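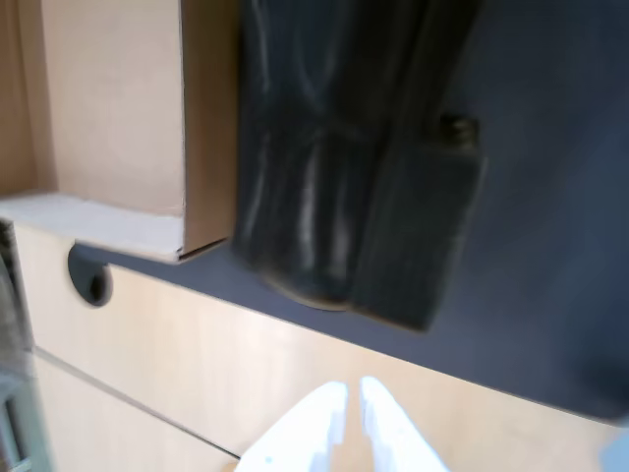 4. Results and Discussion

Previous section | Contents | Next section | References

4.1 How long formal shoes are kept

The interviews in Lesau covered 26 households. In 21 of them, at least one adult had a pair of formal shoes which was not worn in the last year. This was more than we expected from the work of Kneath, who studied the valley of Cesine and found that unused shoes were usually passed to a younger relative. In Lesau such passing was rare. The most common answer was that the shoes are kept for weddings and funerals, and several persons could name the last occasion exactly.

Leather shoes were treated differently from all other footwear. They were stored in a box, often the original one, and placed in a bedroom or in the space under the stairs. Sports shoes and boots stayed near the door. One retired teacher told us that a leather shoe outside of its box "is already half lost" — she had kept the same pair for 20 years and had changed the soles two times. We recorded the kind of box but we did not include it in the analysis, as many respondents had replaced a broken box with any other that was large enough.

Figure 3. Black leather dress shoe lying on its side in an open cardboard box. 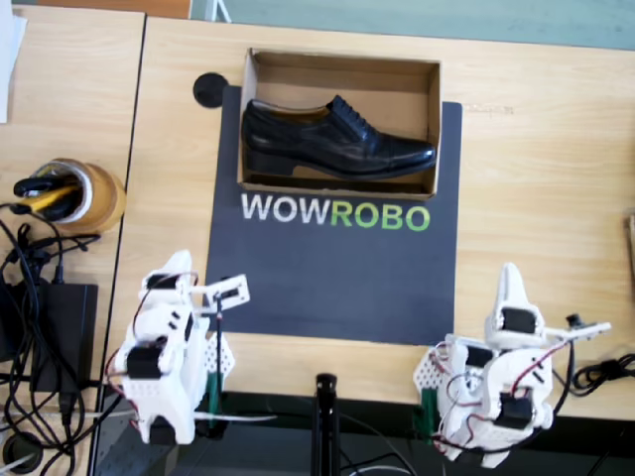
4.2 Distance to a repair shop

The second question was whether people who live near a repair shop keep their shoes longer. The town has one shop, Clegg, in the street behind the market. Households within 900 meters of it reported more repairs than the others, mainly new heels and stitching. However, the age of the oldest pair was almost the same in both groups. 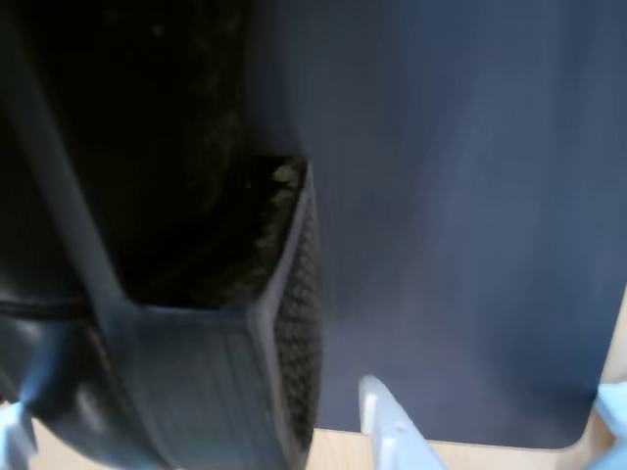
We see two possible reasons for this result. First, formal shoes are worn so seldom that they need little repair, and therefore the distance is not important. Second, the more distant households often leave their shoes with a relative who works in the center, and our form did not have a place to write this down. In a future study the form should ask who carries the shoes to the shop, and not only who pays.

Price was mentioned less than we had supposed. Respondents compared the cost of a new sole with the cost of a new pair, but

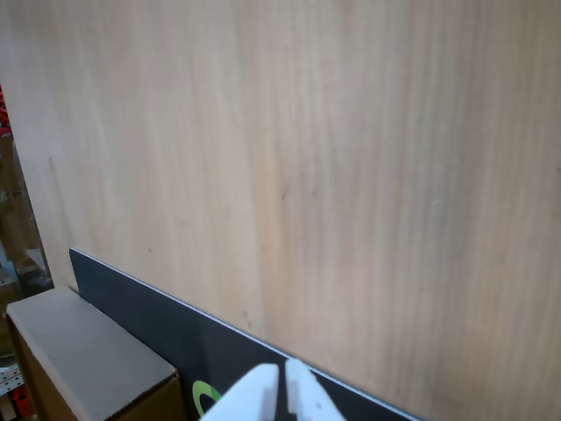 they seldom said that this comparison decided the matter. More often it was the fit. A shoe which has taken the form of the foot was considered difficult to replace, even when a similar model was still sold.

Comments (2)

Glenys Phillips
Did you ask about shoes inherited from parents? In my own interviews they were a separate group, and people did not count them as theirs.

Gruline reader
Section 4.2 would be easier to follow with a map.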